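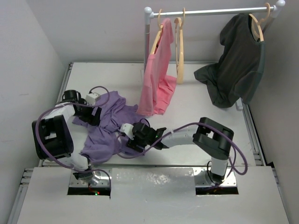

Figure 6. Bimanual workspace for the hanging task. Both grippers are over the purple garment; the rail behind it holds two shirts on hangers and one empty hanger.

4.2 Data collection and garment reset

All demonstrations were recorded by teleoperation in the enclosure of Figure 6. The two arms are mounted at the front edge of the work surface, so that each can reach the middle of the table and most of the rail. We kept the walls and table pale and plain to make the garment easy to segment, and the same fixed view was used for training and evaluation.

An episode starts with one garment on the table and at least one free hanger on the rail. The policy must find the collar, open the neckline, take a free hanger, insert it, and return the loaded hanger to the rail. Hangers that already carry clothes stay where they are. They act as distractors, and their hems often touch the table close to the target garment, as the pink shirt does in Figure 6. In an earlier version of the setup (Lazăr and Filip) the rail was cleared between episodes, and policies trained on that data tended to grab at any hanging cloth once the rail was full.

Resets were the slow part. A person folding and dropping the garment by hand gave starting states that looked alike from one episode to the next. We therefore used a scripted reset in which both arms pinch the fabric at randomly chosen points, lift it, and release it. The script does not aim for a particular shape. States in which the garment left the work surface were thrown out and the reset was run again.

Two operators collected 1432 episodes. We held out 100 for validation and removed those in which a cable caught on the rail or on a hanger. Cable contact was more common on the right arm, which works closer to the rail – we later lengthened the slack loop at the elbow, and the problem became rare.

4.3 Effect of the scripted reset

To test whether the reset matters, we trained two policies on 500 episodes each, one set with hand resets and one with scripted resets. Everything else was held the same. The policy trained on scripted resets found the collar more reliably when the garment was bunched near the front edge, where the fabric hides its own neckline. On garments laid out nearly flat we saw no clear difference between the two. Most remaining failures in both cases came from the insertion step, usually when the second shoulder of the hanger missed the opening and pushed the fabric ahead of it. We return to this step in Section 5.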